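Equipment plan: hand-held grippers

The May order covers hand-held grippers for the Prumgate bedroom work, plus spare fingers. 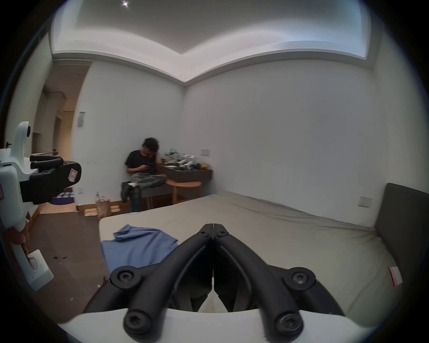 Do we replace the whole tool when the fingers wear?
Fingers are ordered separately and fitted on site. The body stays in service until its second overhaul.

The quote from Kvam is 2,138 for 4 units, spares excluded. Vichien Wattanapong has set some 2,000 against finger sets and cables for the year. Delivery is three weeks from order. Vaster quoted lower but would not hold the price past May. Requests for extra units go to Shirley Arsenault before the order is placed.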